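Hula Publishes Selura Practice Guide for Two-Arm Handling of Yarn and Fabric

LILLUVCOMBE, August. Hula today released the first edition of Selura, a practice guide for sites that run two-arm robots on soft materials such as yarn, cord and cloth. The guide is free to download and covers cell layout, cable routing, gripper checks and record keeping.

Existing site rules were mostly written for rigid parts. Soft materials change shape when held, and loose ends can reach joints and cables. Selura sets out 17 requirements in 6 sections. Each requirement is worded so that a site can check it without special tools.
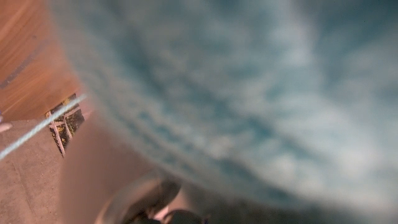 Soft material close to the gripper, as seen by the wrist camera.

Section 2 covers wrist cameras. Where soft material fills a large part of the camera view, the guide states that the wrist view must not be the only source used to confirm a grip. A second view from above the work area is required before the arm moves at full speed.

"Operators were already doing much of this, but each site wrote it down differently or left it out," said Eskil Løken, lead editor of the guide. "We wanted one text that a shift lead can check against the cell."

Section 4 deals with the shared work area. The limits of the area are to be marked on the table. Small parts must be listed before a run and accounted for after it. When both grippers hold items at the same time, neither may release until the other has reported a stable hold.
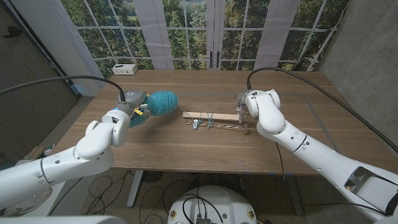
Cable routing is treated separately in Section 5. Cables that move with an arm must have enough slack for the full reach of that arm and must be checked at the start of each shift. Floor cables have their own inspection entry.

Vestergaard reviewed the draft and will use the guide in its operator training.

"The release rule took the longest to settle," said Mogens Ásgeirsdóttir, technical reviewer at Vestergaard. "The early wording allowed a timed release. The published text requires a signal."

Selura is voluntary and does not replace national safety law or the instructions of the robot maker. Comments on the first edition may be sent to the Hula editorial desk in Lilluvcombe.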